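**Arm bench: where the project stands this term**

The Brullamel student robotics club has two arm builds on the go. The Biltivlow arm, which most members have worked on since September, is now past assembly and into task recording. The second arm is waiting on servos and gets a short note at the end.

The Biltivlow is a printed arm with hobby-class servos, one gripper jaw fixed and one driven. All structural parts were printed in the school workshop in white filament. Total print time was 95 hours, not counting the two wrist brackets that warped and had to be printed again with a wider brim. If you are printing spares, use the revised bracket file. The old one is still in the shared folder and has the same name with a lower revision letter, so check before you slice.

**Task for this term**

The task is set by the Darance student challenge, which publishes a list of household jobs each year and lets teams choose one. We chose the countertop group: objects on a hard, shiny surface, some of it wet. The arm works under hand control first. An operator drives it through the job, the joint positions and video are logged together, and the logs are used to train a policy that runs without the operator.

Our object set is a steel mug with a green handle, a small red block, and a cloth. Not every object is used in every run. The run sheet says which ones are out and whether the surface is to be dry or sprayed.

The current target is 562 recorded runs before training starts. Runs with a dropped frame sequence or a servo fault do not go toward that number. Please mark them as rejected in the log and leave the files in place. Deleting them breaks the numbering, and two evenings have already gone into repairing that.

**Notes from the bench**

Glare is the main problem with the black surface. The overhead light puts bright patches on it, and with water down, each droplet adds a small highlight. The first vision model, trained on matte gray board only, reported objects in the bright patches with high confidence. We have kept the black surface because the challenge rules call for at least one reflective work area, and we are recording under the normal room lights.

The mug gives trouble for a similar reason. The inside is polished and the rim is thin, so edge detection finds the inner ring as often as the outer one. Handle direction is easier to read. The current grasp plan uses the handle to set wrist rotation.
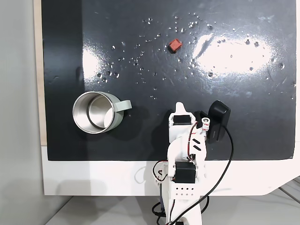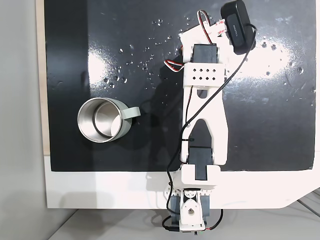 Water droplets on the black surface, with the mug to the left of the arm in both views.

## Changes to the run procedure

1. Power the servos only after the shoulder has been set by hand to the rest pose. Starting from a folded pose pulls too much current and trips the supply.
2. Run the joint check script and wait for all joints to report. If the elbow is missing, reseat its connector before touching anything else.
3. Place objects from the run sheet. Use the listed position, and do not nudge an object to make the grasp easier.
4. For sprayed runs, apply the water from the far side of the surface with the arm at rest. Two pumps of the bottle is the setting. Keep spray off the servos and connectors.
5. Record. Stop the recording only when the arm is back at rest.
6. Write the result in the log before resetting the objects.
7. Wipe the surface dry at the end of a sprayed batch, using the soft cloths in the drawer. Paper towels have been leaving scratches.

A run may last up to 80 seconds. Past that, the script closes the file and tags it as a timeout. Timeouts are useful for checking the operator interface but are not used for training.

## Cable routing

Loose cable has been the most common mechanical fault. A loop that is too short goes tight at full wrist rotation and drags the joint off its commanded position, and the servo then heats up trying to correct. A loop that is too long gets into the work area. The rule for now is to move each joint through its whole range by hand, power off, and look at the slack at both ends before tying anything. Tie to the printed links only, never to a servo body. After any change, run the full sweep script at low speed with one hand near the stop switch.

The long link is the best place for a tie point. The next print of that part will have small guides on the side. Until then, cable ties are fine as long as the cut ends face away from the surface.

## Servo temperatures

The shoulder servo carries the most load and runs warmest. The sweep script now reads temperature from each joint and pauses the session if any of them reports 48 degrees Celsius or more. Let it rest with the power off until the reading drops below 40. Do not raise the limit in the config file. It was raised once, and the horn screw backed out in the middle of a batch.

## Parts and the second arm

The El-Sayed workshop kit is back on the shelf, less the smallest hex driver. If you have it, return it to the tray. We are also short of M2 screws in the 6 mm length. Leftover 8 mm screws will bottom out in the wrist bracket and crack it, so please do not substitute.

The second arm has all of its links printed and no servos. The order is in, with no delivery date yet. Members who want assembly practice in the meantime can dry-fit the links and clean up the bearing seats with a hand reamer. File sizes and tolerances are in the build notes under "arm two."

## Bench time

The bench is open after classes until 5:30 p.m. Sign up on the sheet by the door. Operators need to have done the joint check with an experienced member at least once before running alone. New members can start on log review, which needs a laptop and no bench slot: open a recording, compare it with the run sheet, and flag anything that does not match.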